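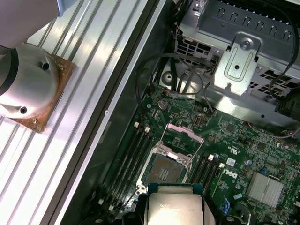
Week 5, commuter students and campus belonging. Berholm survey first: 56 replies, all students living off campus. Main point, they come for class and leave. Few places to sit between classes, fewer reasons to stay. Think of belonging as heat moving through metal fins like the ones on that big aluminum surface, long parallel ridges, lots of edge for contact. More contact points = more exchange. One big welcome event is a flat plate.

Compare Clurnham: lockers, a commuter lounge, evening advising till 8. Costs are in the Karppinen chapter, skip teh appendix.

For next time: read pp. 2-16, bring one contact point you'd add at Andeck and say who pays for it. Half a page, typed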